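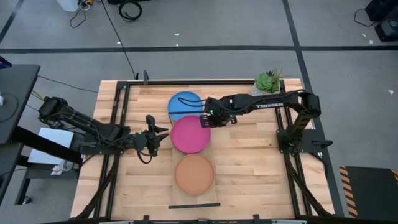 94 | Hand Tools and Their Care

# Chapter 6: Putting an Edge Back

By the end of this chapter you should be able to:

- tell a dull edge from a damaged one
- pick a starting stone for a folding knife, a hook knife or a small hatchet
- raise a burr, feel for it, and take it off again
- explain why hard and soft steels behave so differently on the same stone

Every good folding knife goes blunt. It may take a year of opening parcels, or one afternoon of cutting old carpet, but it will happen, and I think the day it happens is one of the best days you can have with a tool! You get to learn what the blade is made of, how the maker ground it, and how steady your own hands are. Chapter 5 dealt with locks, pivots and springs. Now we come to the part that does the cutting.

## 6.1 What "sharp" means

Take a blade and look straight down at its edge under a bright lamp. A sharp edge is so thin that it gives back no light at all. A dull one shows a fine white line, sometimes the whole length of the blade and sometimes only near the tip, where most of us do most of our cutting. Chips show up as bright dots. Do this before you touch a stone, every time, and write down what you find (Bjarke Bisgaard, who taught me, kept his notes on masking tape stuck inside the lid of his stone box – they are still there).

Sharpness comes from two flat faces meeting. The angle between them is called the included angle. On the Andari folder used in our exercises it is 40 degrees, so each side is ground at half of that. A smaller angle slices beautifully and chips sooner. A larger one will put up with rough work and needs a bit more push.

## 6.2 Hard steel, soft steel

Hardness is given on the Rockwell C scale. The Andari blade measures 59, a happy middle value for a pocket knife: hard enough to hold its edge through a week of whittling, soft enough to sharpen at the kitchen sink. The Pastovura hook knife is softer, and you will feel the stone bite at once. Try both in the same session if you can. The difference under your fingers is wonderful, and no table of numbers can give it to you.

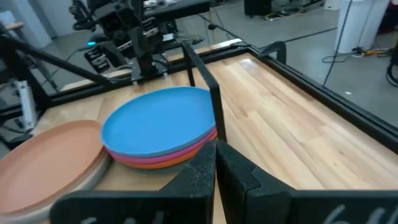
Stones are graded by grit, and the higher the number, the finer the scratch. We start most blades on the Shimada 1000, drop to a coarser stone only where there are chips, and go finer once the burr runs the full length of the edge. The scratches from each stone lie over those from the one before, and it helps to think of a pile of plates: with the blue one on top, the pink and the orange show only as rims underneath, yet they are still holding it up. If the coarse work is uneven, the fine work will be uneven too, however long you polish. Go back down, put it right, and come up again.

## 6.3 Before you start

Read the whole of section 6.4 first, then gather your stone, a damp cloth to stop it sliding, a marker pen and a scrap of leather. Colour the edge with the pen on both sides. After three light strokes, look to see where the ink has gone. Lucie Kennedy's drawings in Figure 6.1 show the three patterns you are likely to meet, and how to tilt the blade for each.

Keep your fingertips off the edge and behind the spine. Work slowly. Speed comes by itself, usually somewhere in the second or third knife.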